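Small Retail Operations, Unit 2
Handout 4: Shelves, baskets and the floor in front of them
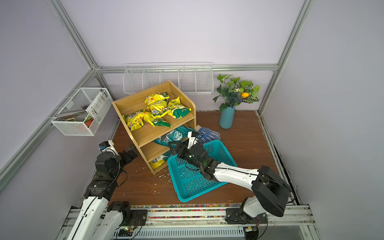 Most of what gets written about shop display comes from people who sell display. Keep that in mind for the whole of this unit. The set chapter tells you that a well-dressed shelf "sells itself", gives no source, and moves on to a page of shelving you can order. I have left the chapter on the reading list because you will meet these claims at work and should practise doubting them.

What we are dealing with is the small corner: one short shelf unit, packets of snacks, a carton or two, a basket, something green to cheer it up. Kiosks have them, and so do hotel lobbies and staff canteens.

1. Packets in bags

Snack bags are awkward stock. They don't stack, they slide, and a bag on its back shows its face to the ceiling. Five yellow bags on one upper shelf will read as a block of yellow from across a room, and that is the usual argument for grouping by colour. I accept the first half. Whether a block of yellow makes anyone buy crisps is another question, and the chapter answers it with a drawing.

Things you can check for yourself:
Can a customer read the name on each bag without touching it?
If one bag is taken, does the next one fall over?
Is anything sitting so near the shelf edge that a sleeve would have it off?

Propping one bag up at the back and laying another in front is common practice. It looks generous. It also hides part of the back one, so do it only where both are the same product.

2. The lower tiers

You will be told that low shelves are "dead space". The Falby exercise from March is often quoted for this, usually by people who haven't read it. Falby was one shop, watched for 2 afternoons, with 40 customers on the first and 80 on the second. The author never says what the weather was doing or whether the lower shelf was stocked the same way both times. Treat it as a story about Falby.

My own view, for what it is worth: cartons belong low down. They are square, they stay put and their print is large enough to read from standing height. A single package alone on a tier is a different matter. It looks like the last one, and some shoppers won't take the last one of anything.

3. Wall storage

Wire mesh on a wall is cheap and lets you see what is in it. Dust gets through and so do small items. The Fetorier catalogue calls its mesh organiser "a silent salesman" and asks 199 for it. Before buying one, write down what would go in each compartment. If you can't fill the list, you don't need the organiser.

A card in a basket is fine if it tells people something. Put it at the front, in the language your customers read, and take it away when it is out of date.

4. Plants

The artificial plant in a vase has its defenders. It needs no water, and leaves with a bit of purple and a small orange fruit do soften a plain pale wall. The case against is that it takes up room and gathers dust. I have seen a very good corner in Tunis with no greenery at all and a poor one in a Honda showroom with far too much. Neither proves anything.

5. The floor

Here I stop being sceptical. Keep it clear. A plastic basket lying in front of a shelf is a trip hazard, whatever it is for, and so is a pair of work gloves. Small bits of litter on a wood-grain floor show up badly.

Order of work when you reset a corner:
Lift the basket first and put it where it lives.
Gloves next. Wear them or put them away.
Straighten the shelf unit so it stands square to the wall. Do this before you touch the stock.
Face up the bags, then the cartons.
Sweep last.

The chapter puts sweeping first. Try it both ways and see which floor you would rather show a customer.

For the seminar

Bring one claim about display from a catalogue, a blog or the set chapter. Write underneath it what you would have to measure to find out if it were true, and how long that would take in a real shop. Half a page is enough. "Everyone knows" will be sent back.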